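Progress report to the Grondano Fund, June
Prepared by Eckhard Rothe, Rindeck Community Trust

Donor outreach

The grant paid for a new mailing list tool from Kustier and a redesign of our appeal letter. The list now holds 3,302 addresses. I would not read much into that. Most were moved over from our old spreadsheet, and we have yet to check how many still work.

The June letter brought in 55 gifts, five more than the 50 we promised you. Our supporters usually give in June anyway, so I can't say the redesign earned them.

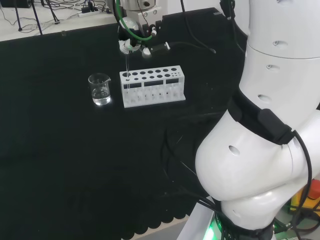

Website and social media

Orbán, our design firm, delivered the new donation page two weeks behind schedule. It looks better. Whether it raises more is an open question — the old page had no tracking, so we have nothing to compare it with.

We spent $200 on paid posts. They drew plenty of likes and one newsletter signup. I recommend we stop and put what is left of that budget line into postage.
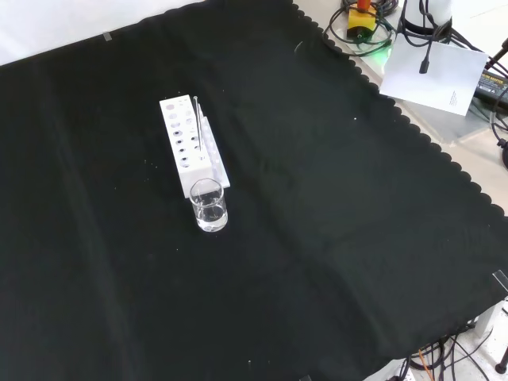
White test tube rack on black fabric.

Next period

We will clean the list, then send two versions of the fall letter to see which one does better. The board would like to add a text message appeal. I am not convinced, and have asked Kustier for a price before we discuss it again.

We request no change to the payment schedule.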